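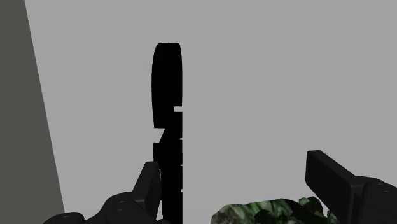
Local News > Fairs & Events

Ferris wheel stuck at Narnelham fair, again

trandier_tom
Wheel stopped with people on it Saturday night. My sister was at the top for 91 minutes with a corn dog and no napkin. Paper says no injuries. Anybody know what happened?

GPanganiban
Genalyn here, I was in line. The operator said a breaker tripped. Then he said it was the wind. There was no wind.

hirbyroad
It was a breaker. My cousin works for Quiambao, the ride outfit. They cranked it down by hand, one car at a time, like the manual says. Everybody got a refund.

trandier_tom
She got 2 ride tickets. For the same wheel.

Rodel Dumlao
That wheel passed inspection in September. I read the report, all of it, because that's my life now. People want to call every stop an accident. A ride that stops when it should is doing its job.

GPanganiban
Rodel, it should also start again at some point.

hirbyroad
Posted Wednesday, December 1, 2021
Fair board meets tonight at the Hirby grange if you want to yell in person. Last I heard, 343 people signed the petition to drop Quiambao.

Rodel Dumlao
282. They threw out the ones who signed twice.

trandier_tom
My sister signed twice -- she had the time.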